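4.2 Workspace rules for shared tabletop cells

The rules below came out of the first round of trials, where most of the lost time had nothing to do with the policy or the controller. It was table stuff. Cables, things left near the edge, an operator who set the cell up one way in the morning and a second operator who did it another way after lunch. We wrote the rules down after the first 200 runs and kept them fixed for the remaining 624. They are short on purpose. A longer draft (Mayrhofer's) was tried at the Clitunville site and people stopped reading it at page two.

Rule 1. Work surface. All objects that the task touches sit on the mat. The mat is not moved during a session. If it gets bumped, stop, re-seat it, and log the stop. A small shift is easy to miss by eye and we did miss it, more than once, see Section 5.1.

Rule 2. Start positions. Tray first, then the rack, then the cups. Operators asked for freedom on the cup order and got it: color order in the rack is free, but it has to be written in the log before the run starts. Cups that go in the rack go in on their sides. A cup found standing up at the start of a run voids that run.

Rule 3. Cables. Any cable on the arm has to be held to the link by a strap, with enough slack for the full elbow range and no more. Cables that cross the work area are allowed only if they were there during calibration. This is weaker than what we wanted. The first version said no cables over the mat, period, and Stasiv's group at Pasichnyk pointed out that with two grippers working one table this can't really be met without overhead routing, which they don't have. We changed the rule.

Rule 4. Approach. The gripper comes to the tray from above and must stop in a hover over it before any descent. The hover is where the operator can still call a halt cheaply. Halts called after descent begins are logged as a seperate class.

Figure 3 gives the cell layout with one gripper at the tray and the other over the rack.

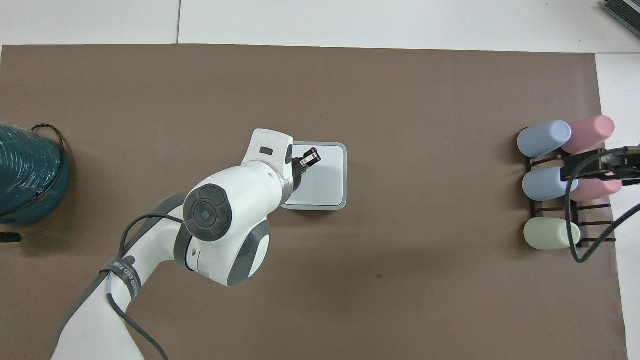
Figure 3. Cell during a cup task. Left arm over a corner of the tray, second gripper at the rack, five cups in three rows.

Rule 5. Extra items. Anything on the table that isn't part of the task is either removed or declared. Declared items stay put for the whole session. The teal coil at the left edge of the mat in Figure 3 is the kind of thing this rule is about, same for the dark grey device past the mat at top right. Neither one is handled in the task. Both are in reach of somebody's elbow, human or otherwise, and an undeclared item that turns up halfway through a session makes the earlier and later runs hard to compare.

Rule 6. Two grippers, one zone. Only one gripper may be inside a marked zone at a time. Tray is a zone, rack is a zone. The handoff between them is not, and we have no good rule for it yet. Wang suggested a fixed order (rack gripper always clears first), Mohammadi a timeout. We ran neither long enough to say.

Compliance was checked by a second reader going over the logs — Jõgi for the Emau runs, Mohammadi for the rest. A run counts as compliant if all 6 rules hold from start to finish. No partial credit. The most common break was Rule 5, then Rule 3. Rule 4 breaks were rare, mostly the hover being skipped when an operator was trying to make up time late in the afternoon.

Two notes on how this sits next to existing practice. First, the rules are not a safety standard and dont replace one. Guarding, speed limits and the emergency stop are handled by the site's own risk assessment, which has to be done before any of this applies. Second, the Esusico checklist, which two of the sites were already using, covers power-up and shutdown but says nothing about what is on the table. We kept it as is and put our rules after it, so the operator works down one sheet.

The open problem is Rule 3. Slack that is fine at the elbow can still catch on a rack rail once the wrist turns, and "enough and no more" is a judgment call. Mayrhofer wants a measured value per arm, with the strap position marked on the link. We plan to try this in November at Clitunville, with the rest of the rules left unchanged.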